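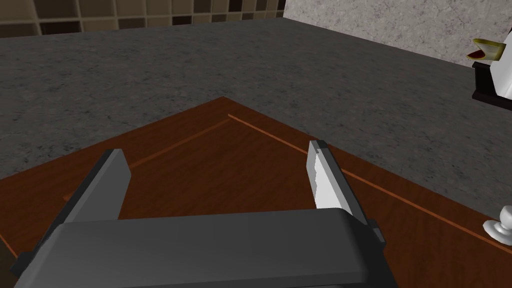 1/10
Notes on household water hardness, posted as a thread. I log the supply at my place in Gorkaslow and have 2807 readings in the spreadsheet. Units are mg/L as calcium carbonate unless I say otherwise.

2/10
Hardness is dissolved calcium and magnesium. Test strips give you a color band, and the bands are wide. A drop-count titration kit costs a little more and resolves to one grain per gallon. One grain is 17.1 mg/L.

3/10
Take the sample from a cold tap ahead of the softener. The outside spigot is often unsoftened. Let it run for two minutes, rinse the vial twice, fill to the line, read at eye level.

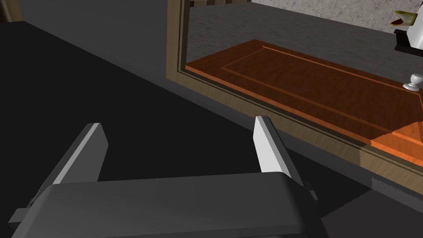 4/10
Softener settings. The control head wants hardness in grains. Many owners type in mg/L by mistake and the unit then regenerates every night. My Flumow head accepts the wrong number with no warning.

5/10
If you have dissolved iron, add it to the hardness figure. The Flumow booklet says four grains per 1 mg/L of iron. Other booklets say three or five. Use the one that came with your unit.

6/10
Capacity. Mine is set to regenerate every 4000 gallons in winter. In November I dropped the reserve by 1000 gallons and salt use fell, with no hardness at the kitchen tap on any morning test.

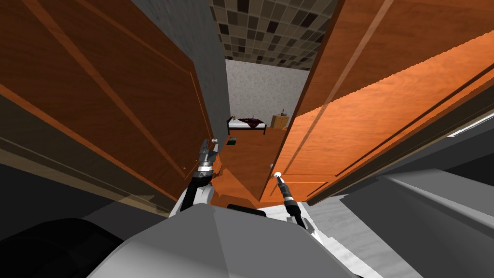 The reserve matters only if the head is metered. On a timer head it does nothing, and you set the days by hand.

7/10
Salt. Pellets bridge less than rock salt in a damp basement. I have used Emum pellets and a store brand and see no difference in the readings. Keep the tank between a third and two thirds full. Tap the side with a broom handle to check for a hollow crust.

8/10
Scale in the water heater. Softened water stops most new scale and does little for the old layer. Drain a bucket from the bottom valve twice a year and look at the grit. Turn the heater off first.

9/10
The utility report lists hardness as a yearly average. My supply switches between a well and the Chung reservoir, and the two differ by six grains. An average describes neither one. Test in each season and set for the higher number.

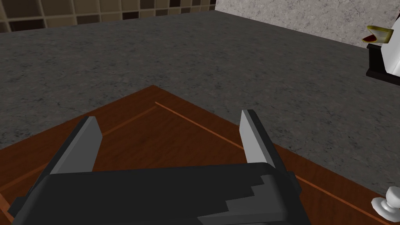 Gorkaslow Well Users replied that setting for the higher number wastes salt half the year, and that they change the head twice a year when the source switches.

That works if you catch the switch. I missed it last year by three weeks.

10/10
Spreadsheet columns: time, tap, grains, water temperature, gallons on the meter. Ask if you want the blank version.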